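Gants contre pinces, troisième manche

J'avais promis de ne plus acheter de matériel avant d'avoir fini de tester celui qui encombre déjà l'atelier. La promesse a tenu jusqu'en mars. Me voilà donc avec 3 façons différentes de saisir une assiette, dont aucune ne vaut celle de ma grand-mère.

Rappel pour ceux qui prennent le feuilleton en route : la pince Brorier, deux doigts parallèles, mors en caoutchouc, 116 mm d'ouverture. La Staron, trois doigts, très jolie dans la vitrine. Et depuis peu, la saisie par gants à marqueurs : on fait le geste soi-même, une caméra suit les cubes fixés sur le dos des mains, et on essaie ensuite de faire avaler le résultat au contrôleur Karaki. Lequel a des goûts difficiles.

La Brorier est une brute honnête. Elle prend un épi de maïs en jouet sans discuter, elle prend un bol par le bord, et devant une assiette posée à plat elle se comporte comme moi devant une déclaration d'impôts. Il faut un angle d'attaque, et elle n'en a pas. La Staron s'en sort mieux sur les formes rondes, à condition de lui laisser le temps de réfléchir. J'ai pu me faire un café entre l'approche et la fermeture des doigts - un café filtre.

Avec les gants, on change de sport. On incline l'assiette sans y penser, on la décolle de la nappe par un côté, l'autre main vient en renfort. Tout ce que je m'échinais à écrire en trajectoires, les mains le font pendant qu'on parle d'autre chose.

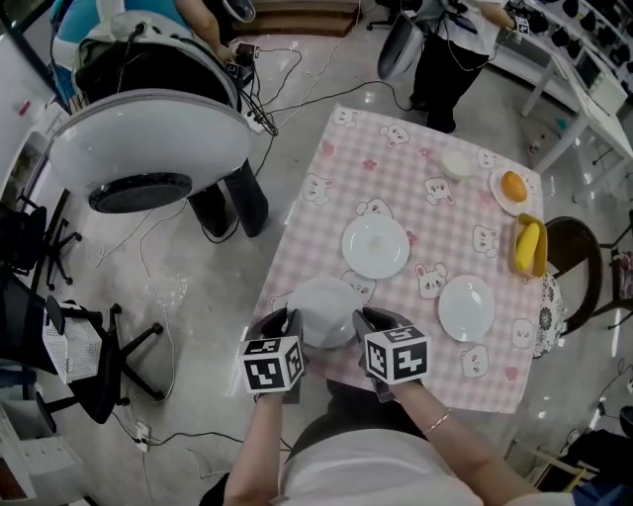 Est-ce que les gants remplacent une pince ? Ils servent à enregistrer le geste, et il faut toujours une pince au bout du bras pour le refaire.

C'est là que les ennuis reprennent. Mes dix doigts ont une opinion sur tout, la Brorier en a deux et ne les partage pas volontiers. La conversion écrase la moitié des nuances, et le poignet du bras Gerkeck arrive en butée pile au moment où l'assiette devrait basculer. J'ai remonté la base de 3 cm, puis tourné la bride, puis relu la notice, dans cet ordre, évidemment.

Côté caméra, la vue plongeante me convient pour les cubes tant que je garde le dos des mains vers le haut. Dès que je tourne le poignet comme un serveur pressé, le suivi décroche et ma main virtuelle part visiter le plafond. J'ai pris l'habitude de bouger comme si j'avais le torticolis. Pour le naturel du geste, on repassera.

Prochaine étape, des mors plus fins sur la Brorier, avec un petit ongle pour passer sous le bord. J'en ai imprimé 2 versions, la première est trop souple et la seconde raye la vaisselle.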